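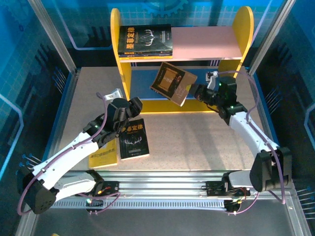
Groups > Stondum Shared Workshop > Robot Table > Minutes

News Calendar Tool Booking Minutes Join

Minutes of the Robot Table Group
Mar 24, 2024, upstairs room

The meeting opened after the tool cleaning was finished. The minutes of the previous meeting were accepted with one correction: the spare servo was ordered by the group and not by the workshop, so the cost goes on our page of the cash book.

1. State of the build
Both arms are now mounted on the aluminum rail and both controller boards are fixed to it also. The group agreed that the position of the arms will stay as it is until the summer. Moving them means that all stored positions must be taught again, and the last time this took two evenings.

The blue walls will stay. One member asked if a plain color would be better for the camera. It was answered that we have no measurement about this, and a test with plain paper over the print can be made first.

2. Book task
The aim of this task is to put books from the table into the small yellow bookshelf, on the pink top board and also in the lower compartment. The members who work on it reported that the top board is the easier place. For the lower compartment the gripper must come from the front with the book tilted, and the wrist has little room under the board.

The group discussed what to do when one book lies partly on another. Two opinions were given. The first is to let the left arm move the upper book away before the right arm begins. The second is to always take the upper book first and put it on the shelf. We decided to try the second, as it needs less programming.

It was asked to please use the same books every time and not bring new ones without writing it in the log. Soft covers bend in the gripper and the results can not be compared.

3. Cables
The purple cables were discussed for a long time. It is proposed to guide them with small clips along the links. The clips from Ernier are too stiff for us. A printed clip will be drawn before the next meeting. Until then, whoever starts the arms checks by hand that the cable has enough length at the gripper.

4. Money
The balance of the group is 389 dollars. A limit of 200 dollars was approved for servos and screws. The offer from McKinnon for a second power supply is 99 dollars and was accepted inside this limit.

5. Other
The Bamix soldering station must be switched off at the wall after use. The public evening in November was mentioned, no decision was made.

Open points: paper test for the walls, drawing of the clip, order of the power supply.

Contact: Robot Table Group, Stondum Shared Workshop | © Stondum Shared Workshop | Back to top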